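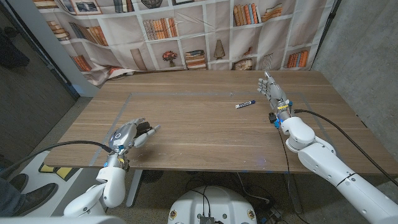
Marker on the taped table.

30 August 2020. Spent the evening on the Keskinen wagon, the one Balakrishnan wants ready for the owners' meet in January. Idle still hunts when it's warm, so I pulled the throttle body and cleaned it (again!). Aurora swears it's the vacuum hose – I've ordered one from Larnell to shut her up, about 42 with shipping.

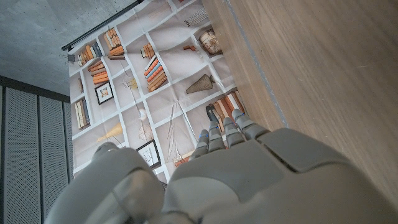 The meet needs a sign-in corner this time, after 300 people wandered past us last year without leaving a name. Aurora wants something nice behind the desk, and I'd go for a printed cloth like the one with the white bookshelf, only with old Keskinen brochures on it. Will ask Watura for a price. Hose first, though.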